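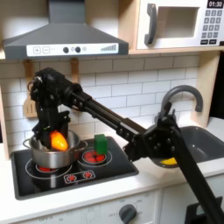

Toy pepper and pot on a play kitchen cooktop.

Range hoods should be sold on installed airflow

The number on a range hood's box is a laboratory number. It is measured with a short, straight run of smooth duct, a clean filter and a fan that sees almost no back pressure. Very few kitchens have that duct. Most have two elbows, a length of flexible hose behind the cabinet, and a wall cap with a damper that sticks. The buyer pays for the first condition and cooks under the second.

I spent part of November measuring the hood in my own apartment, a Drisness wall model with three speeds. The label says 301 cubic feet per minute on high. With a capture box taped over the intake and a calibrated flow meter, I got 196. On low I got 120. The duct is the original one, and nothing in it is broken or blocked. It is an ordinary duct in an ordinary building, with one more bend than the drawings show.

A loss of 105 cubic feet per minute is no scandal. Fans work on a curve, and flow drops as resistance rises. Any installer knows this. My objection is that the curve is missing from the box, from the store page and from the manual that came with the hood. The manual has four pages on cleaning the filter and one sentence on ducting, which tells the owner to "use as few bends as possible." That sentence cannot be used to choose a product. A table with three rows could: airflow at low, medium and high resistance, with a drawing of the kind of duct run each one stands for.

Manufacturers have the data. Nobody picks a blower without a fan curve, and Tirnaven, which makes the hood in my sister's house, will email one to any customer who asks for it by model number. It took two days to arrive and was perfectly readable. Printing it would cost one page.

The second missing figure is capture. A hood can move plenty of air and still let the plume from a front burner roll past its lip and into the room. Depth matters here, and so does mounting height. Many hoods are shallower than the cooktops below them, so the front burners are only partly covered. People sear on the front burners because they are easy to reach. The habit I recommend is to use the rear burners for anything that smokes, and to start the fan a few minutes before the pan heats up. Both cost nothing and both do more than an upgrade to a larger motor.

Noise is the third item, and it decides whether the first two matter. A fan that is never switched on has an effective airflow of zero. Speed 3 on my hood is loud enough to stop conversation, so in practice the household runs it on low, and the number that describes our kitchen is 120. I would trade the top speed for a quieter middle one. Stores make this hard to judge, because the display hoods are rarely wired.

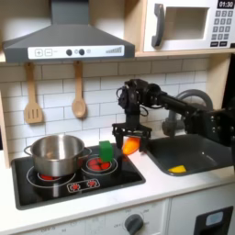
Vasilis Nedeljković disagrees with most of this. His argument, sent after he read a draft, is that an installed rating would push the blame for bad ductwork onto the appliance maker, who has no control over it, and would let builders off entirely. He would prefer a flow test at handover, with the reading written on a sticker inside the cabinet, and no change to the box at all.

I accept the part about builders. A handover test is a good idea and a cheap one, and I would support it in any local code. It does nothing for the person replacing a hood in a building from the seventies, who inherits the duct and has to choose a fan to suit it. That person needs the curve before buying. The two measures don't compete.

There is also the matter of recirculating hoods, which push air through a charcoal pad and return it to the room. They are sold on the same shelf with the same unit of airflow in the same size of type. For moisture, that number means nothing. I would put them in a separate category and require the word "unvented" on the front of the carton, at least as large as the brand name.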